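Robotics Club: Two Arms, One Table

The Prarkton robotics club has spent this term on a single project, and members asked for a write-up so that families and the other clubs know what goes on in the back half of the workshop on Wednesday evenings.

The project is a two-arm packing cell. The club entered it in the small automation class of the Vendgate challenge, which is open to school and community teams. Each team gets the same job: sort packaged snacks on a flat surface into groups of four, then pass them on for bagging. Teams may use one arm or two. Most teams in our region use one. Ours voted for two in the first week, and that decision has shaped everything since.

With one arm, the hard part is the grip. With two, the hard part is keeping the arms out of each other's way. The first version of the program split the table down the middle and gave each arm its own half. It was safe, but it was slow, and any packet that landed on the line was ignored by both sides. The second version lets either arm cross over as long as the other has reported that it is clear. It is faster and it has caused two minor collisions, neither of which broke anything. The third version is being written now.

Soft packets have been harder than the members expected. In the fall the club practiced on wooden blocks, and the grippers handled those well from the start. A snack packet bends, slides, and never lies the same way twice. Packets that lean on each other are the worst case, since closing the fingers on one tends to drag its neighbor along. The members now start each practice run with the packets in untidy piles on purpose. Neat rows gave good scores at home and would have told us very little about contest day.

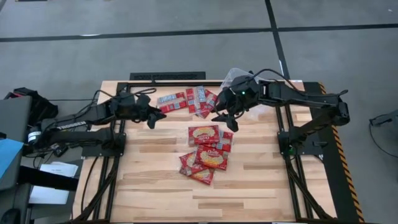

Scoring is by groups completed, with points taken off for torn or dropped packets. The club keeps a log of every attempted pick in a shared spreadsheet, and as of this issue it has 3,914 entries. Going through the log is dull work, but it has paid off. It showed that most of the failed picks came from the fingers closing too high on the packet, and lowering the approach fixed a good share of them. It also showed that the later part of each session goes worse than the first part. The members are still arguing about why. One group blames worn packets, the other thinks the position settings drift and need to be reset at the break.

Work is divided into four groups: motion, gripping, vision, and wiring. New members start in wiring, where they learn to route and label cables before they touch any code. Some of them find this disappointing. They should know that a cable caught on a joint ended more runs in the first month than any programming mistake did.

The rules for visitors are the same as for members. Stay outside the striped edging while the arms are powered, tie back long hair, and leave food and drinks in the hallway. The practice packets are not for eating - they have been picked up and dropped many times over.

The club was given $400 from the Grotlow activities fund this term. Most of it went to replacement gripper fingers and cable, and the rest is set aside for the contest entry fee. Oddsson Hardware has agreed to cut new mounting plates at no charge, which saves us a long wait. We would still like a second-hand monitor and a rolling cart strong enough to carry tools, if anyone has either to spare.

The regional round is in April. Before then the club will hold one open practice, starting at 6:30 p.m. in the workshop, with a full timed run at 7. Members will be there to take questions afterward. Students who want to join for next term can sign up that evening or leave a note in the club mailbox by the front office. No experience is needed, but we do ask new members to come every week for the first month.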